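Brisa Cervantes keeps the simulator running on an old desktop in the corner of the Escobedo workshop, next to the drill press. The robot it drives does not exist yet in full. She and Heino Tamošiūnaitė have been working on it since May, mostly in the evenings, and the real thing is still a torso shell and one arm on a shelf.

"People come in and ask where the robot is," Cervantes says. "I point at the monitor."

The project is called Nilora. The plan is a two-armed machine that can clear a kitchen counter in an ordinary apartment. Cervantes does the software and Tamošiūnaitė does the mechanical side, and they share a bench that costs them 28 dollars a month each. Before they cut any more aluminum they decided to build the kitchen in software and find out what the arms could reach.

Tamošiūnaitė was against it at first. "I wanted to bolt things together," he says. "I had the second shoulder half drawn. Then Brisa put my drawing in the simulator and the elbow went through the countertop."

He redrew the shoulder that same week. The upper arm is now shorter and the mount sits farther back.

The view they use most is the one from the head, looking down over the chest and out across the counter.

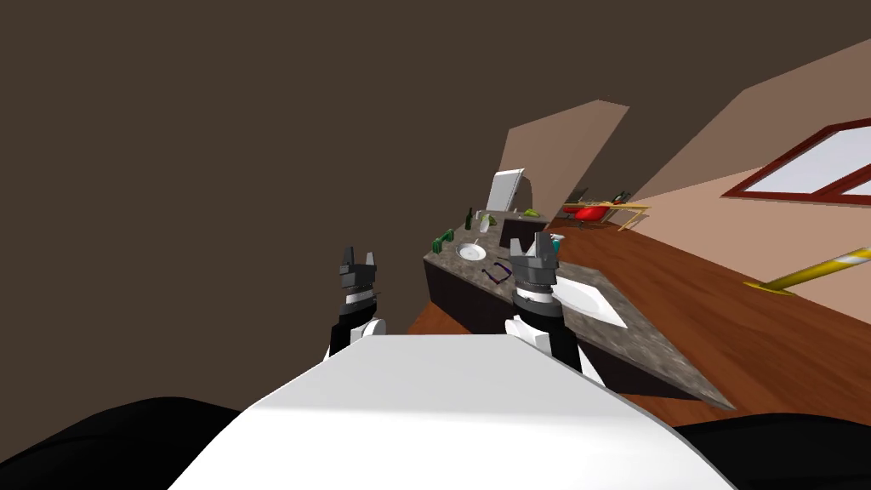
The Nilora model at the simulated counter, both grippers open, with the sink beside the right one.

Cervantes chose what went on the counter. She wanted things that are awkward in different ways. A plate is wide and flat. Eyeglasses are thin and easy to crush. The spray bottle was Tamošiūnaitė's request.

"Every kitchen I have lived in had a spray bottle in the way," he says.

The attic room with the sloped ceiling came from a free set of house models. She kept the skylight and the chair because removing them was more work than leaving them in.

The grippers have taken the most time. The first design had curved fingers and was named Oleo, after a margarine tub that Tamošiūnaitė used as a test object. It held the tub well and dropped nearly everything else. They went back to two straight fingers on a parallel jaw.

"Four versions," Cervantes says. "Version two and version three were the same mistake."

The mistake was in the fingertips, which were too thick to get under the rim of a plate. The current ones are cut at a slant. In the simulator the whole hand is drawn with as few faces as possible so the old desktop can keep up.

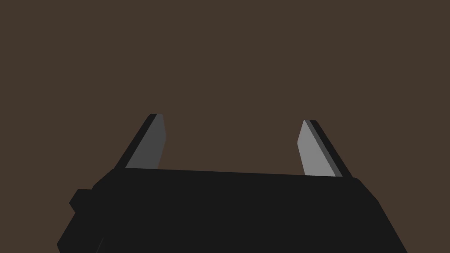

Gripper model seen from behind the hand, fingers spread.

She checks a finger change from close up like this before she tries it on the whole robot. Contact errors are easier to spot there – from the head view a finger can be a few millimeters inside an object and look fine.

What the simulator does badly is friction. Cervantes has changed the values many times and does not trust any of them. Tamošiūnaitė has started weighing and dragging real dishes across a piece of countertop so that she has something to compare with.

"That part I like," he says. "It is a plate and a spring scale."

The next job is the second arm. The motors are paid for and the brackets are drawn, but the workshop's mill is booked most evenings. Until it frees up, Cervantes will keep working on the plate.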